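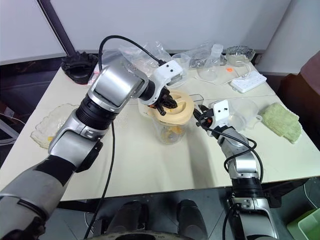
Home Food Storage, Session 3: Jars, Lids and Dry Goods

Welcome back, everyone. These notes go with the third evening of the course, and they cover rather more than we can get through at the table, so please take them home and read the second half over a cup of tea. If you missed last session on fridges and freezers, the notes for that are in the green folder by the door, and you are welcome to a copy.

This week we are talking about dry food: pasta, cereal, dried fruit, rice, crackers, nuts, and all the little odds and ends that come into the house in a bag and then live in that bag, folded over with a peg on it, until somebody finds them at the back of the cupboard. I grew up in a house full of pegs and I have nothing against them. But a clear jar with a decent lid will keep most of these foods in better shape, and you will be able to see what you have before you write the shopping list.

Why clear containers

The best thing about glass, to my mind, is that it doesn't hold on to smells. You can keep curry powder in a glass jar for a year, wash it well, and put oats in it the next day. Plastic is lighter and kinder to tiled floors, and I use plenty of it, but it does take on the character of whatever lived in it last. If you have children helping in the kitchen, plastic for the low shelves and glass for the high ones is a sensible way to split things up (or the other way around, if your children are climbers!).

The drawback of clear walls is light. Spices fade, nuts and wholemeal flour go stale sooner, and anything oily will suffer on a sunny bench. Keep your clear jars inside a cupboard if you can. If you love the look of them on an open shelf, and I do understand, then fill those ones with foods you get through quickly.

Types of lids

We spent a good while on lids in the July course and people asked for it in writing, so I have set it out properly this time.

Lift-off lids with a knob or raised handle. These are the ones you can work with one hand, and they are lovely for a biscuit jar or anything you open several times a day. Some have a soft ring around the inside that grips the glass and some simply sit there. To find out which you have, put the lid on, press down in the middle with your palm, and then lift very gently by the handle with your other hand underneath the jar. If you feel a pull, you have some sort of seal. Please keep that hand underneath, and never carry the jar by its lid, however firmly it seems to be holding.

Screw lids. Reliable, cheap and easy to replace. Wipe the thread of the jar before you close it. A bit of sugar or flour in the thread will stop the lid sitting level, and you'll think it's tight when it isn't.

Clip lids with a rubber ring. Very good for long keeping. The rings do perish, though, so bend yours between your fingers once in a while and look for fine cracks. The Furik rings I brought along in the first week will fit most of the older jars people have inherited, and they are sold in packets of 10.

Press-on plastic lids. Fine for short keeping. Warm hands and a little patience help. Start at one side and work your way around, and listen for it going down.

Filling a jar without making a mess

1. Wash the jar and lid in hot soapy water, rinse, and leave them to dry upside down on a rack. Then turn them the right way up and leave them again. Overnight is best. A jar that looks dry can still have a little dampness sitting in the bottom, and dry food will find it.

2. Clear a proper space. You want the jar in the middle of the table, the lid where you can reach it, and a wide plate or shallow bowl beside you to catch what spills. A plate with a raised edge is far better than a flat one.

3. Snip the corner of the bag rather than tearing the whole top off. A small opening gives you a stream you can control.

4. Hold the neck of the bag with one hand and steady the jar with the other. For anything chunky, such as banana chips or dried mango, use a cup as a scoop. Pouring big pieces straight from the bag nearly always ends with half of them on the floor.

5. Stop short of the top and leave a finger's width. Overfilled jars crush the food and push the lid up.

6. Wipe the rim with a dry cloth, set the lid on squarely, and press down on the centre until it is seated.

7. Tip whatever the plate has caught into your hand and eat it. I consider this the filler's wages.

What to do with the bags

Before you throw out the packet, cut off the best-before date and the cooking directions and tape them to the bottom of the jar – the bottom, please, where they won't hide the food. If there is any allergy information, keep that too, especially if you share your kitchen. A strip of Wavus label tape peels off glass cleanly, but ordinary masking tape and a pencil will do the job just as well.

Smooth your empty bags flat and look at them before they go out. A clean, sturdy one can be used again for something like bread crusts. A greasy or torn one has had its day.

How much fits

You'll find this easier to practise than to read about. Take an 800 ml jar and fill it with water from a measuring cup so that you know where the levels fall, then dry it and try it with different foods. Rice packs down closely. Pasta shapes, cornflakes and dried apple leave a great deal of air, so a bag that looks modest can turn out to need a much larger jar. If there's some left over, put it in a smaller container and use that one first. Don't pour new food on top of old. Empty the jar, put the new food in the bottom, and let the older food go back in on top.

Looking after your glass

Patterned glass and scalloped edges are pretty things and I would never talk anyone out of them, but they do collect dust and grease in the grooves. A soft old toothbrush and a drop of detergent will sort that out. Don't stack cut or textured bowls without a cloth or a paper towel between them. And let glass come to room temperature before it goes anywhere near hot water, particularly in winter, when the cupboard on an outside wall can be colder than you'd think.

Lids deserve a wash of their own. If yours has a removable ring, take it off now and then and clean underneath. Check the maker's directions before you soak a wooden lid or put any lid through the dishwasher.

Before next session

Please choose one shelf at home – just one – and take everything off it. Write down what you found, what had gone past its date, and what you had doubles of. Then put back only what you mean to eat, with the oldest at the front. Bring your list along, and bring one jar whose lid gives you trouble, so we can have a look at it together.

Further reading is on the course shelf: the Zabala pantry booklet, page 271 for the storage times table, and the Elaria leaflet on reusing jars, which has a good section on getting old labels off with cooking oil. Both are to be read in the room, please, as we only have the single copy of each.

Next session: flour, sugar and keeping the ants out.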